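Progress report to the Shenoy Fund
Project: Tralleck home folding kit, Gitville trial
September 10, 2026

Work since the last report went into the bedroom tasks. The kit is now set up in the Gitville house and runs on the second software release from Keditano, the supplier. Setup took longer than planned - the first arm mount arrived with the wrong bolts and had to go back.

The plan calls for 400 folding runs on a bed, using everyday clothes. We have finished 100. Of those, 60 ended with a fold we would accept without fixing it by hand. T-shirts do best. Dark clothes that are bunched up are still the weak spot, and most of the failed runs stopped at the first grasp, when the software could not find an edge to pick up.

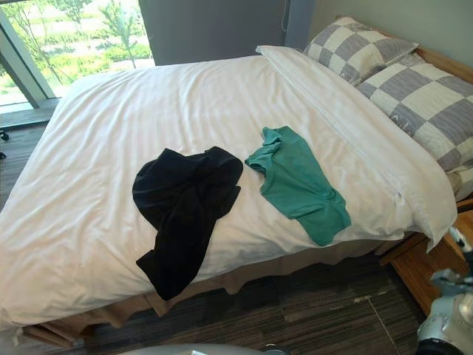 Can the kit be used in a home without a technician present?

At this stage a trained person still has to start each run and stay within reach of the stop button. Keditano says its next release will cover restarts after a missed grasp, and we will test that before changing the rule.

The price of the kit has not changed. Keditano lists it at $599 a month with both arms, software updates and phone support. Phone support has been good on hardware questions and slow on software ones. Two tickets are still open, one on the left gripper losing its zero position and one on log files that stop saving after a long session.

Spending is within budget. The return shipping for the mount was charged to us by mistake and Keditano has agreed to credit it.

Next steps:

- Finish the remaining bed runs, with more dark and long garments in the mix
- Repeat the failed runs on the new release, same clothes and same starting layout
- Write up the setup notes, including the correct bolt size for the mount

We are not asking for extra funds. We do ask to move the final report back to the end of September, so that it can include results from the new release.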